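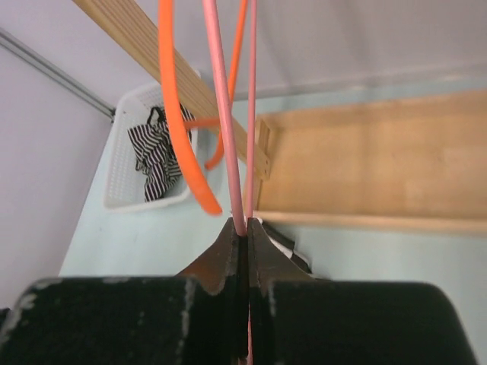

Do I have to be an expert skier to sign up for the avalanche basics course?

Any skier or snowshoer who can manage a two-hour climb at an easy pace will be fine, and we'll sort you into groups by speed on the first morning.

That's the one I get asked most, so I figured I'd put it right up top. Hi all, Amber Dunmore again, with the August catch-up from the Trerville snow desk (yes, August, and yes, I'm already thinking about snow!).

Print this item | E-mail this item

First the news. The weather station up on Naylor Ridge is getting a new snow depth sensor before the season starts. The old one gave us fits last December – it would read 111 inches at breakfast and then drop to nothing by lunch, and I spent far too many mornings on the phone explaining that no, the ridge had not melted out. The new one is a Meltero unit, and it will report every 15 minutes, which should make life a lot easier for anybody trying to catch the start of a storm. Wind and temperature stay on the same page as before.

Second, your field reports. We got 3,406 of them last season and I read every one, some of them twice. A few were a single line ("windy, went home") and I love those too. What I'd really like more of this year is reports from the Stanow side, where we have no station and I'm mostly guessing from what the Naylor numbers tell me. If you ski over there, please send me aspect, elevation and whether you saw any cracking or heard the snow settle under you. A quick pit is great if you have time for one, but a hand shear and a few words about the wind will do.

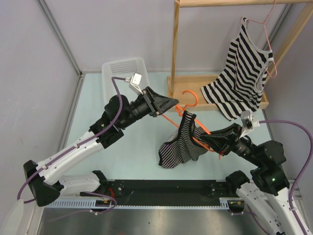

A striped garment on an orange hanger.

Back to the course. We're running 2 sessions in December, one evening in the classroom and one full day outside for each. Bring your own transceiver, shovel and probe, and put fresh batteries in the transceiver before you come. Last year we lost half an hour in the parking lot to dead ones – mine included, I'm sorry to say. The classroom evening covers how to read the bulletin, what a weak layer is and why the first cold, clear stretch of the winter can cause trouble for weeks afterward.

Sign-up opens when the next newsletter goes out. If you need a loaner probe, reply to this one and I'll put your name on the list.

Posted Aug 12, 2024

Print this item | E-mail this item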